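Sorkance Forum > Simulation > Faults and odd behaviour

Right hand won't let go on the two-plate task

prutance_lab
Two-arm sorting task in sim, blue-green cube to the turquoise dish, pink cube to the pink one. Left side is fine. The right hand picks up its cube, gets to the dish and then never opens. No error in the log, the episode just runs to the step limit at 535. It started in September after I moved to the new hand model and it happens in almost every run. Grip threshold is at the default.

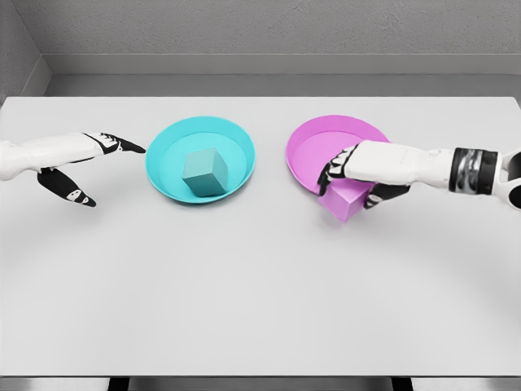
tang_k
Check your contact settings before you touch the policy. If the thumb is sinking into the cube even slightly, the solver keeps pulling it back in and the open command can't win. I had the same thing with the Poltis hand.

oldgantry
Disagree. If it was penetration you'd see jitter, and he hasn't mentioned any. Sounds to me like the release condition is never met. What height does the cube have to be at before the hand is told to open?

prutance_lab
No jitter that I can see. Release needs the cube centre inside the dish radius and under 6 cm. I've been logging both and the height is fine, but the centre stays outside the radius. The arm seems to settle short. 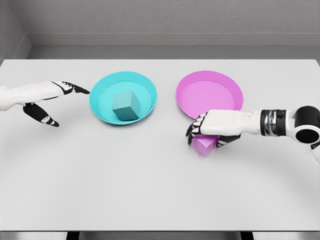

I tried moving the target 2 cm further back and it made no difference at all, so I'm not sure the target is even being read on that side. The left arm uses the same config block and follows it properly.

tang_k
Still worth ruling contact out, it takes five minutes. Turn off collision between the hand and the dish rim and run it again.

oldgantry
Fine in sim, but please don't leave it off. We did that here, forgot, and the real arm pushed a dish off the bench with the cube still in its fingers. We had to hit the stop.

prutance_lab
Ran 8 episodes with rim collision off. Released in all of them. So the knuckles were catching the rim and the arm was stalling - you were both partly right. Collision is back on now and I'm going to raise the approach height.

oldgantry
Add a timeout on the stall as well. It should fault, not sit there until the step limit.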